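3.2 Pens, pots and the clear desk

I should say at the start that I'm a pen hoarder, so I came to this part of the Denness study with a bit of a grudge. My own desk has three mugs of biros on it and half of them don't write. Still, the question was a simple one – does a single pot on an otherwise bare table get used, or do people just drop their pens wherever the hand happens to be?

We kept diary sheets for 20 desks over 8 weeks, and ended up with 1311 entries. I read every one of them (some in dreadful handwriting, which felt a bit rich in a study of pens). The Rallivico desks had deep drawers and the Garba ones had none, and I'd expected that to matter far more than it did. What people grumbled about was the pot itself. Too narrow and the pens jam, too wide and they flop about and lean over the rim, and then somebody knocks the lot over reaching for the phone. 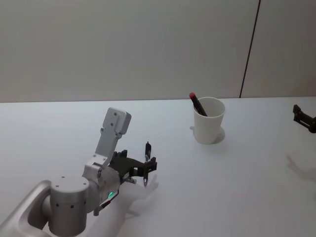
Figure 4. Slim black pen, point down over a white tabletop, with a red-capped marker leaning in a white cup.

Markers were a separate headache. People were happy enough to put a marker back, but they wanted the cap where they could see it, so they could grab the right colour without fishing. Pens they cared about much less, clip or no clip. I've left the Pamov sheets out of this section, as they used trays, and I come back to them in 3.3 – along with the pencils, which deserve a proper moan of their own.

12 shares | 8 comments

Related items
Trays or tubs? Notes from the Pamov desks
Why drawers fill up
Pencils, rubbers and other strays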